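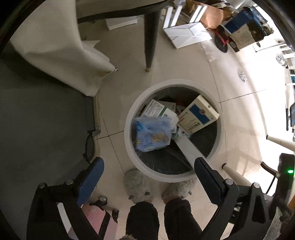 家用垃圾桶的俯视图。桶内衬深色塑料袋,装有纸盒与塑料包装,周围地面放有其他物品。

家务操作自动化

家务操作自动化是服务机器人学的一个分支,研究机器在非结构化居住环境中完成清洁、整理、废物处理等任务的方法。与扫地机器人等单一功能设备不同,该领域的对象是需要抓取、搬运和双手配合的作业。截至目前,多数任务只能在限定条件下完成,尚无通用产品达到无人看管长期运行的水平。

任务划分

相关文献通常按接触方式将家务分为三类。第一类为地面移动作业,如吸尘和拖地,技术较为成熟。第二类为刚性物体的取放,如摆放杯盘、归置盒装物品,在物体种类已知时成功率较高。第三类涉及柔性或可变形物体,包括叠衣、铺床以及更换垃圾袋,难度最大。

倒垃圾在日常语言中是一件事,在任务规划中则须拆成若干步骤:判断桶内余量、压实或取出过大的物件、收拢袋口、打结、提出、运送、套入新袋。Rakik 任务表将其列为7个子任务,其中收拢袋口与套入新袋被标为“高难度”。

主要困难

感知方面,垃圾桶内的物品相互遮挡,纸盒、薄膜和揉皱的包装纸混在一起,边界不易分割。深色光面垃圾袋会产生高光,透明薄膜则常使深度相机返回空值或错误距离。地砖反光和窗边强光也会降低识别的稳定性。

操作方面,塑料袋没有固定形状,受力后的变形难以预测。两指夹持器抓住袋沿时,常同时夹住桶沿或袋内物品;若只夹住单层薄膜,又容易滑脱或撕裂。纸盒斜靠桶沿时,袋口无法直接收拢,须先将其推倒或取出。增加触觉传感器可改善滑移检测,但传感器表面的磨损与污染会增加维护成本。

环境方面,居室地面往往堆有箱包、纸箱、线缆及家具腿,机器的底盘宽度和手臂伸展范围均受限制。住户在近旁站立或走动时,控制系统还须降低速度并保持安全间距,作业时间随之延长。

技术路线

早期系统依赖人工编写的动作序列和预先建立的物体模型,物品位置稍有变化即可能失败。其后出现的模仿学习方法以人的示范为训练数据。示范可通过遥操作机械臂取得,也可由操作者手持带相机的夹持器在真实住宅中完成。后一种方式不需将整机运入室内,场景更换较快,但手持夹持器的运动可能超出机械臂的关节范围,数据须经筛选。

强化学习多用于仿真环境。由于薄膜类材料的仿真误差较大,所得策略迁移到实物时性能下降明显。

测试情况

Westham 家务测试采用统一的桶型与袋型,由受测系统连续执行袋装垃圾的提取和换袋。在其公布的一轮结果中,Grurkero 双臂平台共尝试1,000次,其中456次在无人干预下完成全部步骤。失败多发生于套入新袋阶段,其次为袋口未完全收拢。该测试的桶外地面经过清空,结果不能直接推算到普通住宅。

Afridi 单臂平台采取另一种做法,以带固定卡环的专用桶代替普通桶,卡环负责撑开袋口,手臂仅承担提放。此法提高了重复性,代价是住户须更换容器,且袋的规格只有2种可选。

车间中的对应作业

工厂车间的废料收集较早实现自动化。车间料箱尺寸统一,位置固定,废料种类有限,通常由叉取或翻转机构整箱处理,不涉及袋口操作。工位清扫、散落包装带的捡拾以及混合废料分拣仍大量依靠人工,其困难与家庭环境相近。

评价与争议

对“机器能否做家务”的判断取决于评价标准。以单次演示衡量,换袋、叠衣等任务已有成功记录;以连续运行中的人工干预次数衡量,现有系统与实用要求仍有差距。部分研究者主张改造家居用品以适应机器,另一些研究者认为这会把成本转移给住户,应优先提高机器对现有物品的适应能力。演示视频是否须注明播放倍速及遥操作成分,业内尚无统一规定。

最后修订:2023年3月16日

打印本页 | 用电子邮件发送
分享(7) 评论(2)

相关条目
服务机器人
柔性物体操作
模仿学习
两指夹持器
遥操作
废料分拣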